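Likden opens hand-taught robot training service to small manufacturers

Tornenden, 1 Mar 2026

Likden, the Tornenden robotics company, is opening its robot training service to outside firms from this month. The service is called Felov. It lets a person show a robot how to do a handling job by doing the job themselves with a pair of hand-held grippers. Small manufacturers can send in their parts, or their own staff, and receive a set of recorded demonstrations and a trained control program for a two-armed robot.

Until now Felov has only been used inside Likden and at one customer, the moulded goods maker Marulanda. Over the past year the company has recorded 3,000 demonstrations with the system. Most of them cover picking up, turning, handing over and putting together small parts with awkward shapes.

The grippers open and close like those fitted to the robot arms. The person holds one in each hand and works at a table. Their movements are recorded along with the opening and closing of the gripper fingers and the view from a camera. Once enough good runs have been collected, the recordings are used to train the robot.

Likden also offers training by remote control, where the operator drives the robot arms directly from a separate station. Both ways of working are part of the Felov service and a customer can use either one or both. Remote control is slower, and the company recommends it for heavy parts, for long reaches and for any job where the robot has to work inside a guard. Hand-held work is recommended for most tabletop jobs.

Rhiannon Harries, head of demonstrations at Likden, said: "A lot of the firms we talk to have jobs that are simple for a person and a pain to program. The part is thin, or it's curved, or it never lands the same way up. Someone on the line has been doing it for years and couldn't write it down for you if you asked. With the hand-held grippers they can just do it, and do it again, and we take it from there."

How a training job runs

A customer starts by sending Likden a small box of parts and a short note of what needs doing. Staff at the company try the job by hand using the grippers before any price is agreed. If the fingers cannot hold the part properly, Likden will say so at that stage and may suggest a different finger shape. There is no charge for the trial.

If the job goes ahead, a table is set up to match the customer's working height and reach as closely as possible. The start and finish of the task are written down. A person then carries out the task many times, with the parts moved to a new starting place between runs. Some runs are made with a part the wrong way round, or further away than it should be, so that the robot has examples of how to recover.

Runs are checked the same day. A run is thrown out if the tracking has dropped, if a hand has blocked the camera's view of the part for too long, or if the operator has done something the robot arms could not copy. The last of these is the most common fault with new operators. People tend to steady a part with a knuckle or brush it along with the side of a hand without noticing they have done it, and the robot has no knuckle to use. Likden spends most of an operator's first session on this.

Customers who send their own staff will be given training on the grippers before recording starts. No knowledge of programming is needed. Sessions are kept short and operators are asked to change over often, as the grippers are held up off the table for much of the time and wrists get tired.

Trial at Marulanda

Marulanda makes moulded goods and has used Felov at two of its sites. The first job was the loading of thin curved mouldings into a tray. The second was a handover, in which one arm picks up a part and passes it to the other so that it can be placed the right way round.

Eifion Prosser, production manager at Marulanda, said: "We had looked at a robot for the tray loading before and walked away from it. Our product changes too often. By the time it was set up we'd have been on to the next shape. What we've got now still needs work when the shape changes, and I want to be clear about that, but it's our own people doing the showing and they can get on with it between other jobs."

Mr Prosser said the handover job had been harder to teach than the tray loading. Early recordings had too much variety in them, with each operator passing the part in a different place and at a different angle. The team agreed a single way of doing the handover, recorded the job again from the start and got a more reliable result. The earlier recordings were kept but have not been used for training.

Staff at Marulanda who took part were paid at their normal rate and were asked beforehand whether they were willing to be recorded. The company says the robot is used on a shift that it had been unable to fill.

Changes to the equipment

Several changes have been made to the Felov kit as a result of the trial. The handles have been made slimmer after operators with smaller hands reported trouble closing the fingers fully. The cables now leave from the back of the gripper, where they are less likely to be dragged across the work. White marker plates are fitted on top, and their mounts have been stiffened so that a knock against the table does not move them.

The company has also changed its advice on tables. A plain white top is now standard for demonstration work at Tornenden. Operators had been working on whatever bench was free, and the differences in colour and shine between one bench and another were causing problems in training. Customers recording on their own premises are asked to use a plain matt surface and to keep the lighting the same from one session to the next. 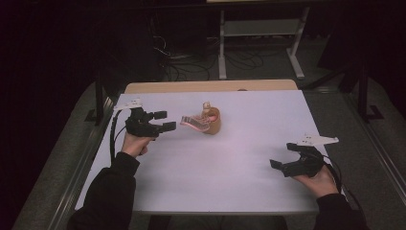
An operator at a white-topped table with a hand-held gripper in each hand and a tan and pink object between them.

Two-handed work is the main interest for most of the firms that have been in touch, according to Likden. Many small assembly jobs need one hand to hold and the other to move, and the timing between the two is hard to set by conventional programming. When a person demonstrates the job, the timing is recorded with everything else.

Ms Harries said: "New operators often want to use both hands at once the whole time because they're holding both grippers. We tell them to leave a hand where it is if it isn't needed. The robot learns to wait as well, and waiting is part of the job."

Likden is asking customers to be realistic about what the service can do. Soft bags, wet parts and anything that has to be felt for by touch are not suitable at present. Jobs with very fine threads are also ruled out. The company expects a typical tabletop task to need roughly 40 hours of recording and checking before a first test on the robot, and more if there are many versions of the part.

Recordings made for a customer belong to that customer. Likden will not use them to train robots for anybody else unless this has been agreed in writing. Faces are not needed for training, and cameras are set to look down at the work. Any run in which a bystander can be recognised is deleted at the checking stage.

Booking

Bookings for free part trials are open now. Firms should send no more than a small box of parts, clean and dry, with a contact name and a description of the task. A drawing is helpful but is not required. Parts will be returned after the trial if a return label is included in the box.

Visits to the demonstration room at Tornenden can be arranged for firms that have had a part trial. Visitors may try the grippers and the remote control station.

About Likden

Likden designs and supports robot handling systems for small and medium-sized manufacturers. It is based in Tornenden. Felov is its system for teaching robots by hand-held demonstration and remote control.

About Marulanda

Marulanda makes moulded goods for household and workshop use.

Press enquiries should be addressed to Rhiannon Harries at Likden, Tornenden. Interviews and visits by trade press can be arranged on request.

Ends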